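Search this site Go
Home | Guides | Floor Staff | Returns | Contact

How to work a sorting shift alongside the two-armed robot

Since November the Motwood returns room has had a robot taking garments out of the baskets. Sorting used to be four people bending over all day. Now it is two people, and the job is mostly setting up, checking and clearing. Haruna Kinoshita and Shigeru Oda moved to inspection and repairs, which had been short for a long time. These steps are for anyone starting on the sorting side.

Before you start

1. Set the basket on its stand. Don't put it straight on the carpet, as the hands don't reach that low reliably.
2. Load no more than 20 garments. Fuller baskets tangle, and you will spend the time you saved pulling sleeves apart.
3. Take out belts, hangers and anything with pins.
4. Check the floor between the stand and the wall. Move loose bags and shoes.

During the run

Stay outside the reach of the arms while they are moving. If a garment is caught, press pause and wait for both hands to stop before you step in. Free the cloth from the basket side first – pulling at the fingers can shift the wrist fittings.

Dark items give the most trouble. If it picks up two together, let it finish, then put both back in the next basket. Write it on the sheet. Kanini Obura reads the sheets every afternoon and changes the settings from them.

What is different for you

A good shift is 213 garments through the room. The robot does not judge stains or wear, so each piece still goes past a person. Expect less lifting and more standing still, which some people find harder. Swap places with your partner at the break. Pay grades did not change, and pausing the robot is never counted against you. 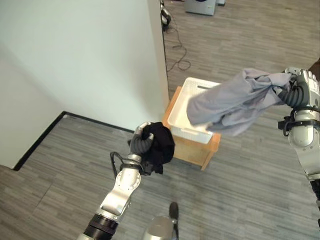
At the end of the shift, empty the basket by hand, press stop and sign the sheet. Chiyo Sasaki has spare sheets at the front desk.

Related guides
Reading the sorting sheet
Moving from sorting to inspection
Who to call when the arms stop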